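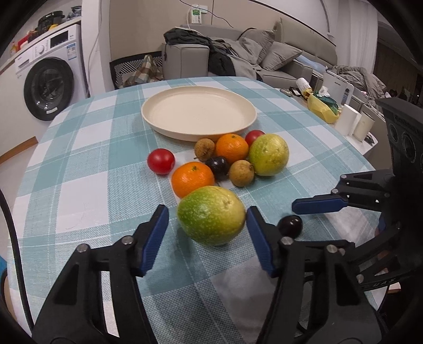 Two grippers and a plate: Fabrice Texier on building by hand at the dining table

Fabrice Texier used to fit lift controllers for a living. For the past two winters he has been building hand-held grippers at home, with the cutting and drilling done on Friday evenings at the shared workshop in Dakcombe. He calls the project Uson. The aim is a pair of tools that a person can hold, one in each hand, to pick up small things and show a machine how the picking was done.

Most of our talk concerned the linkage. Each jaw is carried on parallel bars with pivot pins, so that the pad keeps its angle as the jaw opens and shuts. "The first version had a single bar on each side," Texier says. "The pad tipped as it closed. It would take hold of a block of wood well enough, but anything round was squeezed out of the front like a wet bar of soap."

Going to parallel bars cured the tipping and brought in play at the pins. He measured it at the tip of the pad and got 2 mm, which he regarded as too much for a grape. The holes had been drilled on the workshop's pillar drill with a worn bit. He bought a reamer, made the bars again and turned new pins on the small lathe. He did not measure the second set in the same way, which he admits is poor practice. "I moved it with my thumb and it felt right. I should have put the gauge on it."

The finger pads took longer than the metalwork. They are blue, with ribs across the face, and they are the part he has changed most often. Early pads were smooth. They held a tomato when it was clean and lost it when there was any moisture on the skin. Ribs gave the water somewhere to go. The spacing was settled by trial, and he keeps the rejected pads in a biscuit tin with the dates scratched on the backs.

"Too fine and they fill up with juice," he says. "Too coarse and you get a row of dents in the fruit. I don't mind a mark on a block. On food it matters."

Fruit is his usual test set. He buys tomatoes, oranges and mandarins, longans when the shop has them, and whatever else is small and comes in different skins. The task does not vary: the pieces lie on the cloth, the plate is behind them, and each piece has to go on the plate without being dropped or split. A full session is 20 runs. He writes the result of each in a notebook, with a column for which hand did the lift.

He has 796 lifts recorded since August. The figure covers the present linkage only, as he threw out the earlier records when the bars were changed. The dark, glossy fruit give the most trouble. They are small, they roll, and the pads have to come down low over the cloth to get below the widest part. Longans are easier because the skin is rough, although a thin stem can hold one pad away from the surface.

I asked why he did not work on a bare board, where the height would at least be constant. He had tried it. Fruit rolled away at the first touch, and the pads knocked against the wood. A tablecloth gives a little under the tips and slows anything round. It also creases, and a crease can lift one side of a mandarin enough to spoil the approach. He smooths the cloth between runs and leaves it at that.

The second tool was not part of the plan. Texier built it after finding that a single gripper tended to push pieces into their neighbours when they lay close together. With two, one can steady the group while the other lifts. He says the left hand was slow to learn. "I was fine with a spanner in either hand for years, so I assumed it would come. For the first month the left one was a nuisance."

Cost has been modest. He puts the materials for each tool at £70, leaving out the electronics and the reamer. The electronics are a sore point. He wrote his first logging program, Ikunlow, in a hurry, and it saved the jaw opening without a time beside it. Its replacement is called Escobar, after the street where he lived as a student. It saves both, though it still stops if the drive is nearly full, and he has not traced the fault.

Weight is the next job. After an hour the wrist begins to complain, and his notes show more drops in the last quarter of a session than in the first. He has drawn a shorter housing and a set of bars with the middle milled out – "not much metal, but it is all at the far end of the arm" – and has booked the Dakcombe milling machine to cut one trial pair. The pins will stay as they are. If the lighter bars flex, he will go back to the solid ones and look at the grip instead.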